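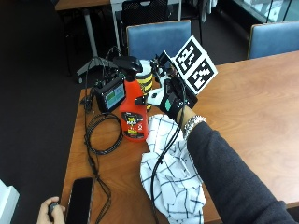

Film finishes on wooden tabletops wear in a predictable order, and most of the repair work we take in could have been put off with a different cleaning routine. A film finish is any coating that cures or dries as a continuous layer on top of the wood: shellac, nitrocellulose lacquer, oil-based varnish, polyurethane, and the catalyzed coatings used on contract furniture. Oils and soft waxes behave differently and were covered in the April issue. On a top with a warm orange-brown color and faint grain lines, the kind seen in a great many meeting rooms, fine scratches show up first as a gray haze under side lighting. A metal link watch worn at table height is a common source of them. The links bear on the surface over a very small area, so even a light arm leaves a mark that a wool cuff does not.

This item covers identification, routine cleaning, and the two repairs that can be done in place. Full stripping and refinishing are outside its scope and should go to the shop.

Identifying the finish

Test on the underside of the overhang or on the inside face of an apron, provided that area has the same coating as the top. Clean the spot first with a damp cloth and let it dry. Old polish will give a false result.

Put one drop of denatured alcohol on the spot and wait one minute. Shellac turns tacky or comes away on a cotton swab. If there is no change, wipe dry and repeat with one drop of lacquer thinner. Lacquer softens quickly. Varnish and polyurethane may wrinkle or stay as they were. A catalyzed coating generally does nothing at all. Write the result on masking tape and stick it under the top. We have tested the same table three times in one year for want of a piece of tape.

Age and color are weak evidence. Shellac and oil varnish both turn amber over time, and a factory toner can give the same color on the first day. Gloss level is also unreliable, as any of these coatings can be sold in gloss, satin, or matte, and a satin finish will polish up to a shine along the edges where people rest their forearms.

Routine cleaning

Use water with a small amount of neutral dish soap. The working mix at Kelthorpe is 5 milliliters of soap to a liter of warm water. Wring the cloth until it no longer drips. Wipe with the grain, then wipe again with a second cloth dampened with plain water, then dry. Residue from the first wipe is the usual cause of the smeary look that leads people to reach for spray polish.

Cloth selection has more effect than the soap does. Undyed cotton or a close-cut microfiber is suitable. Check for stitched labels and cut them off. A cloth that has been on the floor goes to the wash, however clean it looks, as grit caught in the weave will cut any of the finishes listed above. Paper towels are acceptable for spills and too coarse for regular use on gloss.

Do not use silicone sprays. Silicone works into open pores and through checks in the film, and a later coat of lacquer or varnish will pull away from it and leave small craters called fisheyes. Of the 93 tops logged in the Kelthorpe book to date, the ones contaminated with silicone took the longest to put right by a wide margin. Ammonia-based glass cleaner should also be kept off shellac, which it attacks directly.

Proltero cleaner, which several members have asked about, has been used in the shop on catalyzed tops without trouble. We have not tried it on shellac and have no recommendation there.

Water marks and heat marks

White marks are moisture or heat haze held in the film. Dark marks have reached the wood, usually through a crack, and cannot be repaired from the surface.

For a white mark on shellac or lacquer, first leave it alone for two days in a dry room. Many fade. If the mark remains, fold a lint-free pad, dampen it with alcohol until it feels cool to the back of the hand and leaves no wet trail, and pass it across the mark in a single light sweep. Lift off at the end of the stroke. Wait five minutes before the next pass. Stopping on the surface with an alcohol pad will print the weave into the finish, and that damage is worse than the original ring.

Varnish and polyurethane do not respond to alcohol. Rub the mark with rottenstone and a few drops of mineral oil on a felt block, working with the grain, and inspect often. Wipe the area with naphtha, with the windows open, to see the true sheen.

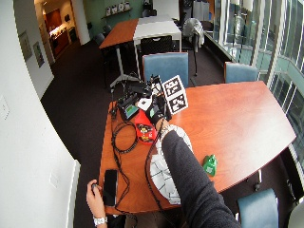
Glossy reddish-orange finish on a conference table with a curved edge.

Scratch haze

Haze from fine scratches is a surface condition and can be reduced by abrasion, provided the film is thick enough to lose some material. On contract tables it normally is. On antique shellac it often is not, and those pieces should be waxed and left.

Start with the finest abrasive that might work. Automotive polishing compound on a foam pad, run slowly by hand, will clear most haze on gloss. If it does not, step back to a gray nonwoven pad with soapy water as a lubricant, work the full length of the top with the grain, and then return to the compound. Treating only the hazy patch leaves a bright spot with a visible border. Edges need particular care. The film is thinnest where the top rolls over into the profile, and on a curved edge there is no straight line to mask against. Keep the pad flat and stop short of the break, then finish the last strip with compound on a fingertip under cloth.

Satin finishes are harder to repair than gloss. The sheen comes from flatting agents in the coating, and polishing will raise it. Match it again with the gray pad, using light, even strokes in one direction only.

Bridura paste wax can follow either method. Apply it thinly, allow it to haze, and buff. Wax adds slip, which lowers the rate of new scratching, and does little against water. One coat a year is sufficient for a room in daily use. Heavier application builds up in the corners and collects dust.

Protection in use

Felt or cork under anything that stays on the table for more than a day. Replace adhesive felt dots once they pick up grit. Avoid soft vinyl feet and pads, as plasticizer can migrate out of the vinyl and soften lacquer, leaving a sticky print in the shape of the foot. Rubber feet can stain in the same way. A loose cotton cover is adequate for storage. Plastic sheeting traps moisture against the film and should be kept for moves measured in hours.

Sunlight from one side will bleach some species and darken others. Turning the table end for end twice a year evens out the change at no cost.

Supplies

The shop has 300 grams of rottenstone in a sealed jar for members' use. Take what is needed and sign the sheet. Gray pads are ordered through Lozano and normally arrive within the week. Denatured alcohol is kept in the metal cabinet and does not leave the building. Rags used with oil or naphtha are to be spread flat outdoors to dry before disposal.

Corrections to the April item on oil finishes: the recut time given for the second coat should read 2 days. The mixing table was correct as printed.

Aníbal Ayala
Finishing bench, Kelthorpe
Nov 29, 2021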